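Rented flat, old brick wall – seal it or leave it?

Forum: Walls and Finishes

idau_k
Mar 12, 2019

I moved to a flat in Cundudton in October and I would like to ask for advice about brick.

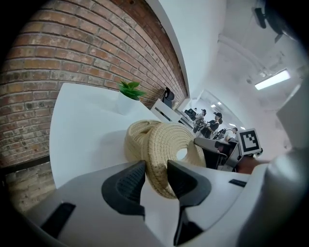 My problem is the dust. Every morning I find a fine red powder on the floor along the wall, and if I touch the bricks with a dark sleeve I must brush it afterwards. The landlord allows me to put a clear sealer, but he will not pay for it. In the shop they recommended Zevex masonry sealer, the matt one. Has anybody used it indoors? I have 4 metres of wall to do.

pointing_pete
Used it in our hallway. Two thin coats, dust gone, no shine. Vacuum first with a soft brush or you just glue the muck on.

Leonie Tautahi
Please don't seal it before you know if the other side is an outside wall. Old brick has to breathe. I sealed mine and after one winter the faces of the bricks began to come off.

pointing_pete
Leonie, that was damp, not the sealer. A breathable one is fine.

Leonie Tautahi
The tin of mine said breathable also.

idau_k
Thank you both. It is an inside wall, behind it is the staircase of the building. I measured the humidity in the room this week and it was between 70 and 74, which seems to me rather high – can this matter?

mrs_pirvu
That is high for any room. Open the windows twice a day and measure again in 2 weeks. I would not put anything on the wall until then. And check the mortar with a key, if it crumbles then your dust is from the joints and sealer is wasted money.

pointing_pete
Agree about the key, not about the waiting. It's a staircase wall.

idau_k
I tried with the key. In the lower rows the mortar comes out like sand, higher it is hard. So I suppose I must first repair the joints. Is lime mortar difficult for a beginner?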